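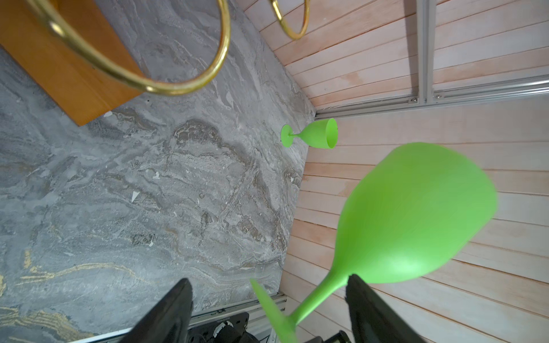
持ち手が軽いのはいいけれど、脚のところをつまむと心もとないので、結局みんなボウルの付け根を持っていますよ、とYolandi Le Rouxは本項のノートページに書いている。樹脂製ワイングラスの持ち方については今も意見が割れており、この項でも決着はつけない。

樹脂製ワイングラス（じゅしせいワイングラス）

樹脂製ワイングラスは、合成樹脂で成形した脚付きの杯。プラスチックワイングラスとも。屋外の食事、船上、プールサイド、子どもの同席する集まりなどで使う。ガラス製に比べ軽く、割れにくい。ただし割れないわけではない。落とし方が悪いと脚から折れる。

構造
上からボウル（杯部）、ステム（脚）、プレート（台、フットとも）。ガラス製と呼び名は同じ。一体成形のものと、脚を後からはめ込むものがある。はめ込み式は分解して運べるが、継ぎ目に汚れがたまる。一体成形は継ぎ目なし、そのかわりかさばる。同じ形で大小をそろえた組もあり、大を水、小を食前酒に充てる家が多いようだが、決まりはない。逆にしても困らない。

材質
透明なものにはポリカーボネート、スチレン系樹脂、共重合ポリエステルなど。不透明なものにはポリプロピレンもよく使われる。ポリカーボネートは衝撃に強い。スチレン系は安いが、硬くてもろい傾向。見た目だけで材質を言い当てるのは難しいので、底の表示を見ること。表示のない品もあるる。

色
無色透明のほか、着色品が多い。ライムグリーン、橙、桃色、青など、明るい色が好まれる。不透明なつや消しのものは中身の色が見えず、ワインの色合いを見る用途には向かない。試飲会で嫌われるのはこのため。一方、指紋や細かい傷は目立ちにくい。卓上では灰色系の大理石模様や淡い色の板壁のような落ち着いた背景に、緑系がよく映える。真鍮の小物とも合う。このあたりは好みの問題で、出典を求められても困る。

容量
品による。大ぶりのものでは満水で600ミリリットルに達する例もあるが、実際に注ぐのはその半分以下。縁まで注ぐと重心が上がり、台の小さいものは倒れる。軽いので空のときも風で倒れやすい。屋外では横に寝かせておくという人もいるが、転がる。

歴史
初期については資料が乏しい。家庭用の樹脂食器が広まったのち、行楽用品として脚付きの杯も作られるようになったとされる。要加筆。Ovuddaleの食器店Runbergは、脚付き樹脂杯の大小2種を屋外用として並べていた。店主Ayanda Oosthuizenによる目録には10色が載る。うち緑系がいちばん早く売り切れたと余白に書き込みあり。後の版の目録では13色に増えているが、増えた分の色名は未確認。

手入れ
柔らかいスポンジと中性洗剤で洗う。研磨剤は不可。つや消しの面も、こすればそこだけ光ってくる。食器洗い機は可否が品ごとに違う。スチレン系は熱で変形することがある。油分が残りやすいのでぬるま湯で先に流す。ふくときはボウルと台を別々の手で持ってねじらないこと、脚が負ける。重ねて収納できるものは少ない。伏せて置くと縁に傷がつくため、棚では立てておくほうが無難。柑橘の果汁や赤ワインを長く入れておくと、においや色が移る場合がある。

飲み口について
ガラスより縁が厚い。味が変わるという人と変わらないという人がいる。Kagiso Radebeは小冊子『庭の食卓』で、厚い縁は冷たい白や炭酸割りならば気にならない、と述べた。同じ冊子では赤の古酒には薦めていない。薄い縁のものも出ているが、欠けやすい。

異説・呼称
脚のないものはタンブラーと呼び分けるのが普通。Yolotzin Varelaは、脚が短く台の広いものは「ゴブレット」とすべきと主張する。境目ははっきりせず、売り場の表記もまちまち。本項では短い脚のものも含めて扱う。

関連項目
ワイングラス
ゴブレット
タンブラー
樹脂食器
ピクニック用品

最終更新　2019年11月　（「歴史」節に目録の記述を追加。「材質」の並び順を変更）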